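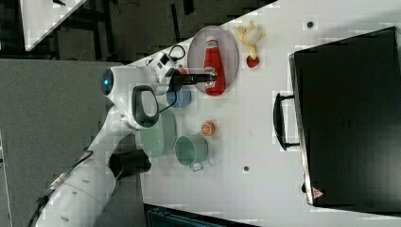 Table 2, tableware and play food, July, morning. Oval gray plate with the red bottle on it; banana and strawberry alongside.

Notebook entry, Kadine workshop. Entered by Aicha Chraibi; read over by Reda Abdel Rahman.

Purpose. To settle the list of articles kept on the white table and to record where each is stored at the end of a session. The previous list was out of date and named several pieces withdrawn in the spring.

Articles confirmed this morning. Oval plate, pale gray, darker rim. Green plate with ribbed rim. Light-blue cup. Mint-green pot with small metal side handle. Ketchup bottle, red, white cap. Play food includes the peeled banana, the strawberry and the orange slice. The large black appliance remains on the table and is to be entered on the equipment sheet, not here.

Storage. Plates and cup go to shelf 13. The pot goes to shelf 17, with the handle turned to the wall - it was caught on the shelf lip twice last month. Play food goes into the Grarside bin with the lid closed. The ketchup bottle has been kept with the play food until now. Nouhaila El Fassi has asked that it be stored upright with the tableware, as the cap has come away in the bin before. Agreed, effective today.

Cleaning. Plates, cup and pot are to be washed by hand and dried with a cloth. Play food is to be wiped only. The cleaning solution is made up in the 1000 ml jug and decanted into the 500 ml spray bottle, which must carry the date of filling. The bottle found at the sink this morning was undated and has been emptied.

Labels. Numbered labels from Telleck were tried on the undersides of both plates. The one on the green plate lifted at the corner after a single wash. Ayman Ghoneim will try the smaller size on the flat part of the base.

Outstanding.
Old list to be removed from the door.
Second cup in light blue to be located or struck off. Moataz Gaber believes it went to the upstairs room.
Confirm whether the oval plate requires its own divider on shelf 13. It slides when stacked under the green one.

Revised list filed 11:40. A.C.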